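Section 2: Setting up the Paston stencil cutter for glitter card

Read Section 1 first if the machine is still in the box. Takes 18 minutes or so the first time, less after that.

What you need
Paston cutter, fine blade (silver cap), sticky mat, glitter card up to 286 gsm, Koster glue pen. Brullholm card works too but sheds more.

1. Set the machine on a flat, hard surface. Leave room behind it, the mat feeds out the back.

2. Plug in. Wait for the green light. Don't load anything yet.

3. Peel the clear film off the mat. Keep the film, you'll want it later.

4. Press the card down glitter side UP. Smooth from the centre out. No bubbles.

Note: card bigger than the mat? Trim it first. Overhang will jam the rollers.
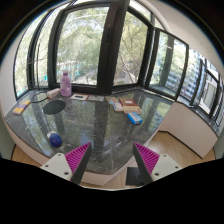
Dark stone-look counter by the windows.

5. Drop the fine blade in the holder and turn the collar untill it clicks. Cap colour should face you.

6. Dial to 2 for plain card, one notch higher for glitter.

7. Line the mat up with the grey arrows and press Load.

8. Run a test cut. Small square, bottom corner. Should lift out clean. If it tears, drop the speed. If it doesn't lift, set passes to 2 and try again.

CAUTION: Blade is sharp even when it looks dull. Power off before you touch the holder. Keep kids and pets away from the rollers.

9. Send your design from the Citeck app. Mirror it only if you're cutting iron-on.

10. Press Unload when it beeps. Don't pull the mat, you'll strip the gears.

After cutting
Bend the mat away from the card, not the card away form the mat. Brush loose glitter off the rollers with a dry paintbrush. No water, no spray cleaner. Film back on the mat, store flat.

Glue pen clogged? See Section 4.

Revised 29/09/2023. Replaces the July sheet.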